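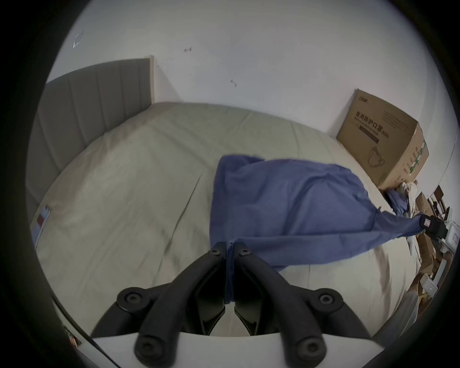

3. シーツをかける前に、マットレスの向きを決める

わが家でSkarkellのマットレスを使い始めて、いちばん失敗したのがこの工程です。届いた日にうれしくなって、いきなりシーツをかけて寝てしまったんですよね。そうしたら翌朝、頭側と足側が逆だったことに気づいて、全部はがしてやり直し(泣)。タグのついている短い辺が足側、と覚えておいてください。うちのようなグレー系の布張りヘッドボードで、縦にステッチの溝が入っているタイプだと、マットレスを奥まで押しつけたときに布どうしがこすれて、意外と動かしにくいです。ベージュがかったグレーのシーツも、ぴんと張ったつもりでこの通り、真ん中から斜めに長いしわが入っています。私はこのくらいなら気にせず寝ますが、気になる方は3-2の手順を丁寧にどうぞ!

3-1 置き場所を合わせる

(1)ベッドフレームの上に何も残っていないか確認します。私は一度、六角レンチを置き忘れました。

(2)マットレスをフレームの足側から載せて、ヘッドボードに向かってすべらせます。持ち上げて運ぶより、膝で軽く押すほうが楽です。

(3)ヘッドボードとの間に、手のひらが縦に入るくらいのすき間を残します。ここにあとでシーツの角を差し込みます。

(4)左右のはみ出しを見ます。片側だけ出ているときは、反対側に回って引くとすぐ直ります。

注意:圧縮梱包から出したばかりのときは、厚みが戻るまで18時間待ってください。途中でシーツをかけると、ゴムの部分がずれて角が浮いてきます。私は夜に開けて、その晩はソファで寝ました。朝に開けて一晩置くのが賢いと思います。

3-2 ボックスシーツをかける

使っているのはSkurardのボックスシーツです。マチが深めで、わが家の厚いマットレスでもちゃんと下まで回ります。洗濯表示のある角が、頭側の右に来るように作られています。

(1)シーツを広げて、洗濯表示のある角を探します。裏返しになっていないかも、ここで見ておきましょう。

(2)頭側の右の角からかけます。角をマットレスの下まで、指先がつくところまでしっかり入れます。

(3)次は対角、つまり足側の左です。隣の角から順番にやると、最後の角がどうしても届かなくて腕がぷるぷるします。

(4)残りの2か所をかけます。きついと感じたら、マットレスの角を少し持ち上げて、自分のほうに軽く折るようにするとすっと入ります。

(5)手のひらで中央から外へなでて、余った布を側面に送ります。斜めのしわが残るときは、しわの延長線上にある角を一度外して、かけ直してみてください。真ん中だけを引っ張っても戻ってきます。

ひとこと:アイロンはかけていません。洗ったあと、まだ少し湿っているうちにかけると自然に伸びる、という話も聞きますが、マットレスに湿気がこもるのが嫌なので、私は完全に乾かしてからにしています。

3-3 ずれ止めベルトをつける(お好みで)

寝相のいい方は飛ばして大丈夫です。私は悪いほうなので、Plitexのずれ止めベルトを使っています。

(1)マットレスの足側を少し浮かせて、ベルトを下に通します。金具を先に通すと引っかかるので、ひもの側から。

(2)シーツのすそを、クリップで左右同じくらいの位置に挟みます。

(3)ベルトを締めます。シーツの表面がうっすら張ったところで止めてください。

注意:締めすぎるとクリップの跡が残ります。私は張り切りすぎて、お気に入りの1枚の端をほつれさせてしまいました。ベルトのひもが床に垂れたままだと、掃除機が吸い込むのでそこも気をつけて。

3-4 うまくいかないとき

角が何度も外れる:シーツのサイズ違いか、頭と足が逆になっているかのどちらかが多いです。縦横を間違えていると、短い辺の布だけがぶかぶかに余ります。

ヘッドボードの布に毛玉ができる:すき間が狭すぎます。3-1の(3)に戻って、少し離してください。毛玉はNyagaの毛玉取りで軽くなでれば取れますが、縫い目の溝に刃を当てないこと。糸を切ると、そこからほどけてきます。

寝ているとシーツがきゅっと鳴る:新品のときによくあります。うちのは何回か洗ったら静かになりました。

3-5 お手入れの間隔

シーツは7日ごとに洗っています。夏はもう少し早めです。マットレスは季節の変わり目に頭と足を入れ替えていて、わが家では5月にやることが多いです(窓を開けて作業できるので!)。入れ替えた期間はタグが頭側に来ますが、それで合っています。次に回すときのために、フレームの裏に月を書いたマスキングテープを貼っておくと迷いません。

回すときは、先にベルトのクリップを全部外してください。シーツも外して、マットレスだけの状態で半回転させます。

次の4では、掛け布団カバーのひもの結び方に進みます。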